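Thibodeau Two-Finger Gripper — Wide Taper Version

Sold by the Rultbridge bench shop. Part no. 3940. Ships with mounting ring, 2 spare fingertips and a hex key.

I've been putting this one up against the Oden parallel gripper since April, and since a bunch of you wrote in asking which to buy, I figured I'd put my notes right on the page. Short version: if you mostly do small fiddly stuff like knobs, switches and buttons, get the Thibodeau. If you mostly pick up boxes, save your money and get the Oden.

What you get

The fingers are wide at the base and taper down to narrow tips, and the finish is matte and a little rough to the touch. I like that more than I thought I would! My old shiny fingers bounced light straight back into the wrist camera and I spent far too many evenings taping over them. There's a pocket molded into each finger (it saves a bit of weight, and you can stick a pad in there if you're the tinkering type).

Opening is 151 mm at full stretch with the standard linkage. The whole thing weighs 247 grams without the ring, so even the smaller arms carry it fine.

How I try them out

Everything gets the same treatment on the Stamcombe task board, the one made of puzzle-style tiles that lock together. You can shuffle the tiles between runs so the arm can't just replay the last motion — handy, and also a great way to lose an afternoon. I stick with sliders, push buttons and toggle switches because those are what people ask about.

Sliders: The narrow tips are great here. You can close them and nudge the knob from the side, or open up a little and straddle it. The Oden has flat square pads and kept riding up on top of the knob when I came in too low. You can work around that with a slower approach, but I'd rather not have to.

Push buttons: Pretty close to a tie. Keep the Thibodeau fingers shut and use the tips like one big fingertip. Do come in straight, though, because a domed button will send you sliding off if you're at a slant. The Oden covers more area, so it forgives sloppy aim, but it also likes to press the neighbor.

Toggle switches: Thibodeau, easily. Little metal levers want a small contact point and a sideways push. I got the Oden to do it too, after a lot of fussing with the wrist angle, and I wouldn't want to do that for a living.

Things I don't love

The fingers are wide enough to hide part of what you're working on when you look down from the wrist. If your controller leans on that one camera, add a second view off to the side, or have it look first and then move in. I do both.

Swapping tips means taking two screws out from underneath, and they're tiny. Put a tray under it. Also, the cable comes out on the left, which bugged me on my arm and may not bother you at all.

Two arms at once

Lots of you run pairs, so yeah, I tried that. Two of these over one board is tight but workable. Give each arm its own side and set a keep-out zone for the other before you do anything fast. I run mine at a crawl for the first few tries and then bring the speed up. The Rultbridge controller lets you save a zone with the tool, so you only have to set it once per pair.

Fit

Bolts right onto the Rultbridge light arms. For an Oden arm you'll need the adapter ring, sold separately. Spare tips come in pairs, in soft or hard — get the hard ones for switches and the soft ones for anything you'd hate to scratch.

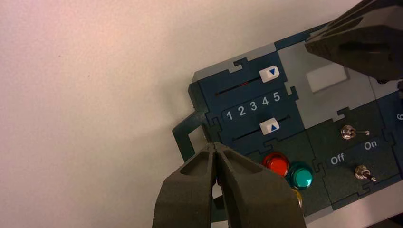
Can I use the soft tips on an Oden gripper?

They only fit the Thibodeau fingers, as the screw holes on the Oden pads are spaced differently.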